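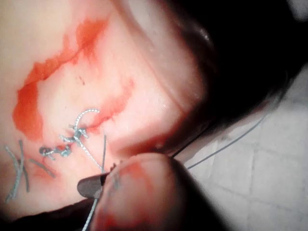

Filed under: Incident Reports, Surgical Automation

The fault at the Gemville bench lab was first logged as a broken thread. It took the lab until November to work out that the thread had done nothing wrong.

The lab tests automated suturing on tissue samples, using an arm controller from Lyimo and a gripper and tension sensing package from Flullero. The lead test engineer agreed to go over the failure on condition that the staff not be named.

"The task is knot tying on a closed incision," the engineer said. "The gripper takes the long end of a braided suture, pulls to a set tension, and holds while the next throw goes down. If the tension is wrong in either direction, you have a problem. Too low and you get a loop standing up off the surface. Too high and you cut through the tissue."

In the run that started the inquiry, the arm did both. An early throw was left slack. On the next one the controller kept pulling after the target had been reached, and the suture tore out at the entry point. The operator hit the stop. The log showed a measured tension well under the limit the whole time.

"So the log says nothing happened, and the tissue says otherwise," the engineer said. "We believed the log for longer than we should have."

The first theory was a bad batch of thread. The lab changed suppliers and repeated the run, and the fault came back. The second theory was slip at the jaw tip, where fluid gets between the braid and the grip surface. Slip was real, but it could account only for the slack loops. It could not account for the overpull.

The lab then went back through 1,105 recorded throws. Of these, 188 showed a tension reading that stayed flat while the arm was still moving away from the tissue.

"A taut thread can't do that," the engineer said. "Either the reading goes up or the thread is moving through something. We checked the video for slip and took those cases out. There were 40 left, and in every one the reading was old."

The cause was a timing fault between the two systems. When the gripper changed its hold, the sensing package reset its filter and sent no new values until the filter settled. The controller had no check on the age of a reading. It took the last value it had, found it below target, and went on pulling.

Asked whose fault that was, the engineer declined to pick a side. "Each box did what its manual says. We connected them, and we didn't test a regrasp under load. That's on us."

The fix has 2 parts. The controller now rejects any stale tension value and stops the arm in place. A separate limit on travel after each regrasp ends the pull even if the sensor reports normal values. The second limit runs on its own circuit.

Slack loops still occur. The lab counts them as a quality defect and keeps them out of the safety log, a choice the engineer expects to revisit.

"A loose knot on a bench sample costs you a sample," the engineer said. "I'd want a different answer before this goes anywhere near a patient, and it isn't close to that."

The test setup, known in the lab as Drirkum, is back in use at reduced speed. An operator stays at the stop button for every run.

Posted 16 June 2020

Related items
Stale data and the moving arm: a checklist
Where to put the second limit
Gripper wear on braided thread
Reading a force log after an emergency stop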